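Informe de avance para la dirección de Stondbridge
Proyecto Florkcombe: paneles estampados
Presentado por Abilio Miranda
21 de noviembre de 2018

Desde el informe de julio se han recibido dos lotes de paneles de chapa del proveedor Tavares, con un total de 1474 piezas. El primero se revisó completo. Del segundo queda pendiente la comprobación de la planitud.

Se apartaron 132 piezas. La mayoría tenía el ángulo de la pestaña fuera de tolerancia y el resto presentaba rebabas en los recortes cuadrados. Tavares ha aceptado reponerlas sin cargo y ha enviado una primera caja con más de 100 unidades, que todavía no se ha abierto.

El nervado en relieve no ha dado problemas. Se midió la altura del escalón en una muestra de cada lote y los valores coinciden con el plano. En cambio, la posición del agujero redondo sigue variando de una pieza a otra. Trostetti, que hace el utillaje, propone cambiar el punzón y revisar el tope lateral de la matriz. El presupuesto se adjunta en el anexo y necesita la firma de la dirección.

El gasto del periodo se mantiene dentro de lo aprobado. La partida de transporte se ha agotado por la devolución de las piezas rechazadas, y se solicita pasar a ella el remanente de la partida de embalaje.

Trabajo pendiente: terminar la revisión del segundo lote, abrir la caja de reposición y repetir la medida del agujero cuando esté montado el punzón nuevo. La cota de referencia se toma desde el lado de la pestaña, como en la hoja anterior.

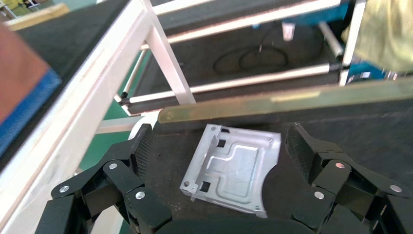
Pág. 2

Panel con nervado en relieve, pestaña lateral y recortes cuadrados.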